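Gesoleck Pattern Set: crochet and knitting charts for small toys
README for the chart files, revision 2018-09-02

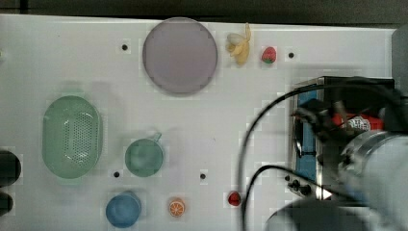 Toy foods on a white table, with a large round plate.

Contents

The set holds 70 patterns for small stuffed toys, written as row-by-row text. Most are food shapes, followed by animals and a few plain shapes (ball, cone, egg) that serve as bases for other patterns. Crochet patterns are in the folder "hook" and knitting patterns are in the folder "needle". A pattern that exists in both crafts has the same base name in both folders. The two versions do not come out the same size and should not be mixed in one toy.

Each pattern is one plain text file. Charts for colorwork are kept as separate text grids, one character per stitch, with the key in the first lines of the file. Read grids from the bottom row up. Crochet grids are worked in the round, so every row reads right to left. Knitting grids worked flat read right to left on odd rows and left to right on even rows.

File header

Every pattern file opens with the same fields, in this order:

name: short name, lower case
craft: hook or needle
yarn: weight class, no brand
tool: hook or needle size in millimeters
gauge: stitches and rows over 10 cm
parts: list of pieces to be made
author: initials
checked: initials of the person who worked the pattern from the text alone

An empty "checked" field means the pattern has been written out but has not been worked by a second person. Stitch counts at row ends in those files come from the author's notes and may be wrong.

Terms

Crochet terms are American throughout. "sc" is single crochet, called double crochet in British patterns. "inc" is two stitches in one stitch. "dec" is the invisible decrease, worked through front loops only. Where a file needs the ordinary decrease it says "dec-b". Rounds are spiral unless the header carries the line "joined: yes".

Knitting files use "m1l" and "m1r" for lifted increases. A bare "m1" is left over from older notes and should be read as m1l.

Source and conversion

The patterns were collected by Fulvio Dal Bello and Duygu Uçar from handwritten cards kept by the Wellau knitting circle. Cards were typed by hand. Scans are not part of the set. Ah-rin Han wrote the grid format and redrew the colorwork charts that had been made on square paper, where knitted stitches come out wider than they are tall. Primo Bortolotti converted the British terms in April. Cards that did not say which terms they used were worked both ways, and the version that matched the finished measurements on the card was kept.

Wording was changed where a card relied on a phrase such as "continue as before" with no row to refer to. Original wording is kept at the end of the file after a line reading "card:".

Yarn amounts

Amounts are given in meters, not grams. They cover the outer pieces only and leave out sewing thread and embroidery. The largest toy in the set, the goose, takes 600 m in total across all colors. Amounts for patterns marked "scrap" were never measured.

Known problems

The leaf tops in the berry patterns curl under if blocked flat. Pin the tips.

In hook/pear the count at the end of round 19 is short by 2 stitches. Following the text gives the right shape. The count is what needs fixing.

needle/bread and needle/loaf are the same pattern at different gauges. Both names are kept because other files point to them.

Three of the animal patterns call for glass eyes. For a child under three, embroider the eyes and leave out any button or bead, whatever the file says.

The bear files say "Mäkelä heel". It is the short-row heel described in notes/heels, with no wrapped stitches.

Naming of later additions

New files should be named for the finished object, in the singular, with no color. If a name is taken, add the contributor's initials after a dash. Leave the gauge field in place even if it is empty, as the script that builds the index stops at a missing field.

Use

Patterns may be copied, changed and printed. Toys made from them may be sold. The Alutlow folder is the exception: those patterns are included by permission of Brunello Marras and are for personal use only.

Corrections go in the file "errata", one per line, giving the file name, the row or round number, and the corrected text.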